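Buying for Small Offices, Session 2: What a Thing Costs After You Have Paid for It
Notes by Citlali Valdovinos
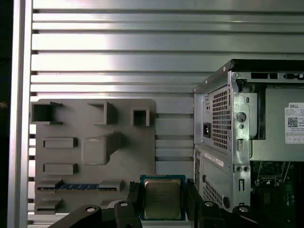
Last session dealt with the price on the quote, the part everyone enjoys arguing over. Tonight we look at the rest of the bill, which tends to arrive once the person who signed for it has changed departments.

Purchase price. What you hand over on the day. Delivery belongs in here too, whatever the seller calls it.

Running cost. Power, paper, licences, and the hours staff spend muttering at the thing. Muttering is hard to enter in a ledger, so most firms leave it out and then wonder where October went.

Repair. Ask who does it, how soon they come and who pays for the van. "Full support" can mean a phone line with a nice piano piece on it.

Disposal. Someone has to take it away. Until they do, it lives in the corridor with a plant on top.

Worked case: Fondico and Redell

The Rernville branch of Cuautle, a firm of surveyors, wants a new desktop computer. Fondico's quote is 100 pounds cheaper than Redell's. Redell includes two years of repairs. Fondico includes a mug.

Suppose one repair in that time costs 200 pounds. With a single fault, Fondico is now the dearer by 100. With no faults, it was the bargain it claimed to be, and the manager will mention this at every meeting until retirement. The sum is easy. The hard part is guessing how likely the fault is, and for that you want the branch's own repair records – if anyone has kept them.

Before next time

Pick something your workplace bought and write down its costs under the four headings. Estimates are fine, but mark them as estimates. One page is plenty. Please don't choose the coffee machine, as feelings ran rather high last year.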